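Trarnthorpe Community Kitchen
Progress report to the Plitonia Fund, 5th June

Thank you again for your patience over the spring, and for the kind note that came with the second payment. We read it out before the soup went round.

May was our busiest month so far. We ran 22 cooking sessions and served 131 hot lunches, mostly bean stews, leek and potato soup and a baked rice pudding that people keep asking for. The slow-roast shoulder of pork was less of a success – it needed longer than our morning allows, so we have gone back to braising it the evening before and warming it through in its own gravy.

The second-hand Vlček oven is now fitted and bakes evenly on both shelves, which has done wonders for the bread class. We have spent £200 of the equipment money on stockpots and decent knives, and 2 of the old hobs still want replacing. Pristitz have promised us a quote.
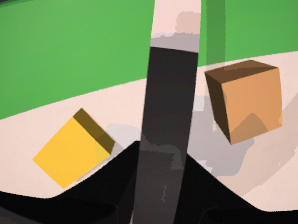 A yellow block and an orange-brown one, either side of a narrow bar.

Over the summer we hope to start a jam and chutney morning, fruit permitting, and we will send the recipe sheets along with the next set of accounts.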